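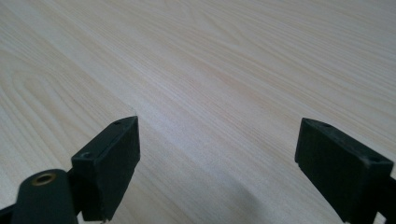

4. Loading quarterly results and setting up the variance report

Sections 2 and 3 must be complete before you start. You need the Preparer role in Endenel and a closed trial balance for the quarter. Users with the Viewer role can open the report but cannot load figures or change thresholds.

4.1 Load the current quarter

1. Open Endenel and select Periods > Quarterly.
2. Choose the reporting entity from the list. If the entity has subsidiaries, choose the parent. Subsidiaries load with it.
3. Set the period status to Open.
4. Select Load > From file and pick the trial balance export.
5. Match each column in the file to an Endenel field. Account code, Amount and Currency are required. Cost center is optional.
6. Select Check. Lines that fail are listed with a reason code (see Appendix B).
7. Correct the failed lines in the source ledger, export again and repeat from step 4.
8. When the check returns no failed lines, select Post.

Caution: Post overwrites any figures already held for the same entity and period. Manual adjustments entered on the Adjustments tab are kept, but adjustments typed directly into the grid are lost.

Note: Credit amounts must carry a minus sign. Files that use parentheses for credits are rejected with reason code 20.

4.2 Load the comparison quarter

The variance report compares the current quarter with the same quarter of the prior year. If the prior year was posted in Endenel, skip to 4.3.

1. Select Periods > Quarterly > Add prior period.
2. Enter the start and end dates of the quarter.
3. Load the file as in 4.1, steps 4 to 8.
4. Set the period status to Locked.

Note: If prior-year figures have been restated, load the restated figures and tick Restated. The report then prints "restated" under the column heading. The original figures stay in the audit log.

4.3 Set the currencies

1. Open Report settings > Currency.
2. Choose the functional currency of the entity.
3. To show a second currency in parentheses, tick Convenience translation and choose the currency.
4. Choose the rate type. Use Closing for a convenience translation. Use Average only if your reporting policy calls for it.

Caution: A convenience translation applies a single rate to the whole column. Do not use it for consolidation. Entities with a different functional currency are translated under Section 6.

4.4 Set the variance thresholds

1. Open Report settings > Thresholds.
2. Enter the percentage at which a line is flagged. The default is 20.
3. Enter the minimum amount. Lines below this amount are not flagged, whatever the percentage.
4. Set the number of decimal places for percentages. The default is 2.
5. Select Save.

Where a line moves from profit to loss, or from loss to profit, Endenel prints "n.m." – not meaningful – in place of a percentage. These lines are always flagged.

4.5 Run and release the report

1. Select Reports > Variance > Run.
2. Enter a comment for every flagged line. The report cannot be released while a comment is missing.
3. Select Send for review and choose a reviewer. The reviewer cannot be the preparer.
4. After approval, select Release. The period status changes to Locked.

To reopen a released period, the reviewer selects Periods > Unlock and enters a reason. The earlier version is kept under History and marked Superseded.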